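Contract Closeout Review, Progress Report for September
Prepared by Maite Lozano for the Olmedo program office

We were asked to review 461 expired supply contracts and clear them for closeout. As of this report, 346 are closed. 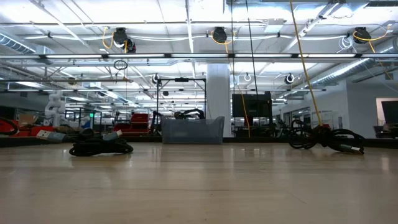 Of the rest, most are waiting on final invoices from Joveck. The Zaro files are complete except for 11 missing delivery receipts, which the contracting officer has requested again.

Two reviewers finished training and now have signature authority up to the base limit.
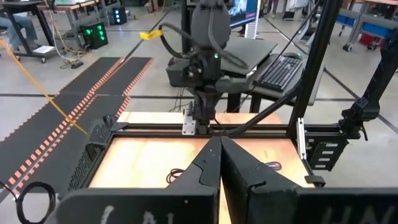

Unspent funds on the Tikine order have not been released. Legal wants the change order signed first. We request a 30 day extension on that item only. Staffing and budget are unchanged.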